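I got to the Wollovov kitchen at 6 in the morning, which I thought was early, and the cook who runs it had already been rolling dough for an hour. She laughed at me for yawning. "You missed the best part," she said, and handed me coffee and a warm heel of rye.

I'd been wanting to talk to her ever since I ate her cabbage rolls at the Berge street fair in May (I went back for seconds, then thirds, no shame). She'd rather not have her name in print, so you'll have to take my word for it that she's wonderful company.

I asked where the recipe came from. "My grandmother's, mostly," she told me. "She put barley in hers where other people put rice. When I was a kid I wanted the rice! I thought barley was what you ate when you were poor. Then I moved away and couldn't find it the way she made it, and it was all I wanted."

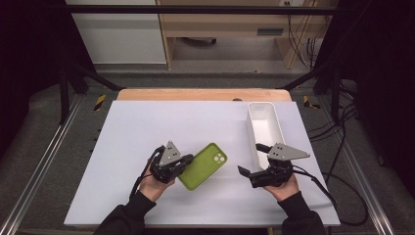

She freezes the whole cabbage overnight and lets it thaw in the sink, so the leaves peel off soft and there's no pot of boiling water to fight with. I've burned my fingers on that pot for years, so I wrote this down twice.

The filling is barley, mushrooms, a little pork and a lot more dill than I would have dared. "People are scared of dill," she said. "They put in a pinch, like it's saffron. Use the bunch!"

For the fair she made 564 rolls and took home none. The year before it was 477, and she ran out before lunch, with a line still going past the Kukard bakery stand. Would she ever go for 1,000? "Ask my wrists," she said.

We got onto the subject of sauce, and she has opinions. No canned soup, no ketchup. She cooks tomatoes down with an onion and a spoonful of plum jam, and she buys the jam from Wevimach, the little shop by the bridge, when her own runs out. "Usually in February," she said. "My husband eats it out of the jar."

I asked what she makes when she's tired and it's just the two of them. She thought about it while she tucked in the ends of another roll. "Eggs," she said. "Eggs and whatever cabbage is left over, fried till it's brown. I like it better than these, but don't tell the fair."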